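# Flundside Guidelines

The **Flundside Guidelines** (often just "Flundside" among the people who use them) are a voluntary set of good-practice rules for testing robot arms in household kitchens, with most of their attention given to the work done in simulation before a real arm is ever switched on. They are named after the test house where the first drafts were written, and they are looked after by a small working group hosted by the software firm Evik. The current edition was published on June 27, 2018.

## Background

Before the guidelines came along, each lab had its own habits. One team might call a kitchen task finished when the arm touched the right object, another when it came within reach of it, and a third when somebody watching was happy with the result. It was a friendly enough state of affairs, but it made comparing results very hard, and a good deal of time at meetings went into finding out what people had meant by a "completed run."

Nandini Reddy, then an engineer at Evik, put together a short list of shared definitions and passed it around to colleagues at other firms. The list grew as people wrote back with additions and complaints – mostly complaints about the word "contact," which took up most of a July meeting and still fills the longest entry in the glossary.

## Scope

The guidelines cover single arms working at or near a kitchen counter. Mobile bases, food safety and electrical certification are left to other documents, and readers are reminded more than once that following Flundside does not take the place of any safety law that applies where they live.

They come in two parts. Part 1, known as *Kettle*, deals with simulated kitchens. Part 2, known as *Jideck*, deals with the move to real ones. The names were working titles that everyone had grown used to by the time of publication, so they stayed.

## Part 1: Kettle

Kettle asks that a simulated kitchen be furnished like one somebody might cook in, with cabinets, handles, hanging utensils and a few ordinary items left out on the counter. A bare counter is allowed for early debugging, but results from it have to be labeled as such.

The approach to an appliance gets a chapter of its own. Teams are asked to record the position of the arm's flange before contact, to state whether a tool is fitted, and to note anything nearby that the upper links might pass over or block from view. Mugs are mentioned by name here, as are utensils hanging from rails, both being easy to forget when all of one's attention is on the end of the arm.
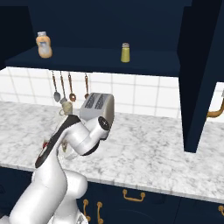 *A simulated arm with its flange just in front of a two-slot toaster. The mug to the toaster's left is partly hidden by the upper link.*

For a result to be reported under Kettle, a task must be run 600 times, with the small items moved between runs. Every run counts toward the total, including the ones that stop early, and a collision with the furniture must be logged even when the task goes on to finish. Changes to lighting or surface finish are welcome, though they should be listed separately so that a reader can tell what was varied.

## Part 2: Jideck

Jideck calls for 100 supervised runs in a physical kitchen, starting at reduced speed. It requires two people to be present, one of them within reach of the stop button and free of any other job. Appliances stay unplugged through the early runs. The text is kind but firm about tiredness, and asks teams to write their break times into the plan before the day begins.

## Reception

Smaller labs have generally been fond of the guidelines, which are free to copy and written in plain language. The main criticism has been of the run count in Kettle, which some readers find too low for cluttered counters and others find a burden when every object has to be placed by hand. The working group has kept the figure for now and invites comments from anyone who has tried a different one.

## See also

- Robot safety
- Simulation testing
- Household automation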